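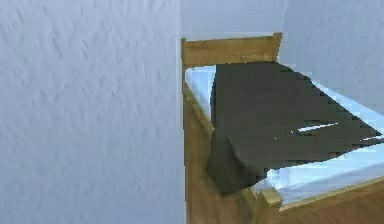
Turcotte Lodging Pilot
Progress report to the Kostitz Fund
November 2019

Summary

The pilot set out to show that seasonal workers at the Borkgate packing sheds would stay longer if they were housed close to work at a fixed rent. We have now been running since July. Retention is up. I am less sure than our last update was that the housing is the cause, and I would ask the Fund to read the figures below with that in mind.

Occupancy

The lodging has taken in 68 tenants, against a target that was set before we had a lease on the second building. Six left within their first two weeks. We were told to expect complaints about noise and parking. Most of the complaints we got were about the bus, which stops running before the late shift ends. Tenants without a car are walking home along the county road or paying for rides, and either one eats into what the fixed rent is meant to save them.

Retention

The sheds employed 222 seasonal workers over the period, and 173 of them finished the season. Management at Borkgate calls this the best result they have had and credits the pilot. Two things make me cautious. The sheds raised the hourly rate a few weeks after we opened, for everyone, housed or not. And the people who signed up for a room were mostly people who had already worked there and planned to come back. We did not set up a comparison group, and I don't think one can be put together now from payroll records that weren't kept for the purpose.

Tenant survey

Astia ran the survey for us. The answers were favorable, but the forms were handed out by the same office that collects the rent. I would not put much weight on them and have left the scores out of this report. Astia has agreed to run it again by mail, with no names on the forms.

Spending

We are within budget overall. Heating costs are over the estimate and will go further over in winter. The estimate assumed new windows in the first building, and that work has been put off twice by the contractor. The landlord's position is that the delay is ours to absorb. We disagree and have said so in writing.

Next period

We plan to settle the window question, repeat the survey, and ask the county for a later bus. The Fund's draft plan includes a third building. My advice is to hold off on it until we have a full season at the new wage.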